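I have never once regretted leaving laundry unfolded, and I'd like to say a few kind words for the people who live this way. My mother-in-law, bless her, irons pillowcases. I moved to Sodcombe with 39 boxes and an iron, and I couldn't tell you which box the iron is in.

We were all raised to think a smooth sheet says something about the person who sleeps on it. I believed it myself for years, and I spent a good part of every February evening standing at a board when I could have been reading, or calling my sister back (she does go on, but I love her for it). 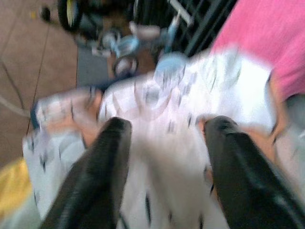 Bedding is where I gave up first, and I'd tell anybody to start there too. You get into it in the dark, you kick it around for hours, and by morning it looks the way it was always going to look. If you're nervous, buy patterns. White fabric with a pattern on it can lie there as rumpled as you please and still look cheerful, while a plain sheet shows every crease you ever gave it.

Keep the iron for weddings, if you must, and for the one good tablecloth. The rest of it can go straight from the basket to the bed, and you can go sit on the porch with your coffee.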